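Kitchen tips for shared student houses

Reading time: 3 minutes

Most arguments in a student house start at the sink. These tips were put together from what people in the Lumbridge houses told us at the end of last year, and they should suit any kitchen shared by more than two people. Use what fits and leave the rest.

Fridge space

Give each person one shelf or half a shelf, and decide it on the first day. Masking tape and a marker pen are enough for labels. Keep the bottom shelf for raw meat, whoever it belongs to, and put a tray under it. Milk goes on the shelves if there is room, as the door is the warmest part of most fridges.

Leftover rice should be cooled quickly, put in the fridge within an hour and eaten the next day. If you can't remember when you cooked it, throw it out.

Washing up

Scrape plates into the bin before they go near the sink. Pasta and rice are the usual causes of a blocked plughole, and a metal strainer from the market costs very little. Change the sponge weekly. Wash glasses first, then cutlery, then plates, then anything greasy, and run fresh water before the roasting tins.

For a burnt pan, cover the bottom with water, add a spoonful of bicarbonate of soda and simmer it for ten minutes. Let it cool and use a wooden spoon on what is left. Don't try this on aluminium, as it can turn dark.

Before the first lecture

Porridge oats can be soaked overnight in a lidded tub with milk and a handful of raisins. If your 9 o'clock is across town in the Moldovan building, make sandwiches the night before and leave out the tomato, which makes the bread soggy. Put it in a separate tub.

Cooking for the house

Cooking together once a week works out cheaper than everyone buying their own. A bag of dried lentils feeds a full table, with onions, a tin of tomatoes and whatever spices are in the cupboard. Use 300 g of dried red lentils for four people and 1 litre of water. They need no soaking, and 35 minutes on a low heat is plenty. Salt them at the end.

Keep a list of shared basics on the fridge door: oil, salt, washing-up liquid, bin bags, foil. Whoever finishes something adds it to the list. Settle up once a month, while the receipts are still readable.
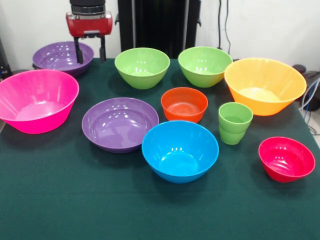

Words: Corina Oprea | Editing: Ileana Onu

Plastic bowls and tubs

Tomato sauce and curry stain plastic. Rinse in cold water first, then wash in hot with plenty of liquid. For a stain that has already set, spread on a paste of bicarbonate and water, leave it overnight and rinse. A few hours on a sunny windowsill will fade what remains. Avoid scouring pads, as food sticks in the scratches.

Check underneath for a microwave symbol before heating anything. Store tubs with the lids off, or they will smell when you next open them.

Moving out

Defrost the freezer the day before you leave in July, with towels on the floor and the door propped open. Start with the oven, which takes longest. Unopened tins and packets can be left in the crate by the porter's desk at Trasance Hall until Saturday noon.

Related
Second-hand bikes: what to check before you pay
Drying clothes indoors without the damp
Priltari laundry room: new opening hours
Reading your first electricity bill

Get the student living newsletter every fortnight. You can unsubscribe at any time.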